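3. 공동 제작 영화의 언어 판본과 관객의 기억

앞 절에서 우리는 Bunmont 필름 아카이브가 소장한 공동 제작 범죄영화의 목록을 어떻게 추렸는지를 조금 길게 설명하였다. 이 절에서는 그 목록에 오른 작품들이 나라마다 서로 다른 판본으로 상영되었다는, 연구자라면 누구나 한 번쯤 들어 보았을 사실에서 다시 출발하고자 한다. 익숙한 이야기이지만, 막상 필름 통을 하나씩 열고 상영 기록과 맞추어 보면 생각보다 훨씬 복잡하고 또 그만큼 정겨운 사정들이 드러난다.

조사 대상은 모두 199편이며, 이 가운데 93편에서 두 가지 이상의 더빙 판본이 확인되었다. 같은 배우의 얼굴에 전혀 다른 목소리가 얹히고, 때로는 등장인물의 고향이나 직업까지 대사 속에서 슬그머니 바뀌곤 한다. 필자들은 처음에 이를 검열의 흔적으로만 읽으려 하였으나, 배급사 Lehtinen의 서신철을 차근차근 넘겨 보면서 생각을 고치게 되었다. 편지 속의 번역가들은 지방 소도시의 관객이 어디에서 웃고 어디에서 하품할지를 퍽 다정하게 걱정하고 있었다.
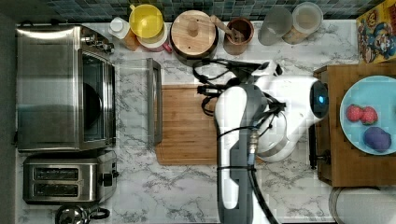
3.1 상영 시간의 차이

판본 사이의 차이는 대사에만 머물지 않는다. 상영 시간이 135분으로 신고된 작품이 이웃 나라에서는 자동차 추격 장면 하나를 통째로 덜어 낸 채 걸린 경우가 있고, 반대로 본국판에는 없던 항구의 저녁 풍경이 덧붙은 경우도 있다. 덧붙은 장면의 출처를 밝히는 일은 쉽지 않았는데, Janaína Nogueira가 편집 대장의 여백에 적힌 연필 메모를 끈기 있게 해독해 준 덕분에 상당수를 다른 작품의 미사용 필름과 연결할 수 있었다. 이 자리를 빌려 고마운 마음을 전한다.

물론 대장에 적힌 길이를 그대로 믿을 수는 없다. 낡은 상영본은 이어 붙인 자리가 많고, 극장주가 마지막 회차를 서둘러 끝내려고 손수 잘라 낸 대목도 섞여 있다. 우리는 신고 서류와 남은 필름이 어긋날 때 필름 쪽을 우선하되, 어긋난 내용을 각주에 빠짐없이 남기기로 하였다.
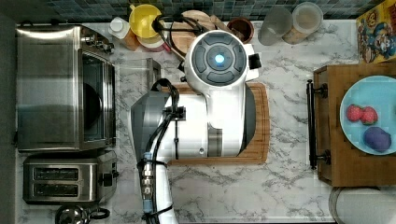

Dritden 대학교 영상문화학과 비교영화사 연구실

3.2 관객의 회상

서류만으로는 알 수 없는 것이 있어서, 연구실은 지난 9월부터 당시의 관객들을 찾아가 이야기를 들었다. 면담을 맡은 Stefaniia Pasichnyk는 질문지를 준비해 갔으나 대개는 첫 질문을 꺼내기도 전에 극장 앞 군밤 장수와 비 오는 날의 긴 줄 이야기가 먼저 나왔다고 한다. 우리는 이런 곁가지 이야기도 녹취록에서 지우지 않았다. 줄거리를 잊은 분들도 주인공의 목소리만은 또렷이 떠올렸으며, 그 목소리가 실은 성우의 것이었다고 말씀드리면 서운해하는 분이 적지 않았다.

Flenus 극장에서 상영된 판본의 계통은 부록의 계통도에 따로 정리하였다. 계통도의 실선은 필름으로 확인한 관계를, 점선은 서신으로만 추정한 관계를 나타낸다.

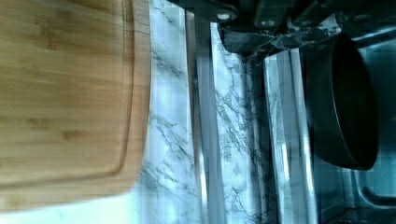 읽는 시간 2분

부록 계통도의 점선 가운데 가장 조심스러운 것은 맨 아래 가지이다. 이 판본은 실물이 전하지 않고 Flenus 극장의 전단 한 장과 관객의 회상에만 기대고 있으므로, 다른 아카이브에서 필름이 나오면 얼마든지 자리를 옮길 수 있다. 필자들로서는 그런 날이 오기를 기다리는 마음이 더 크다. 더빙 대본의 문체를 판본별로 견주는 작업은 4절에서 이어 간다.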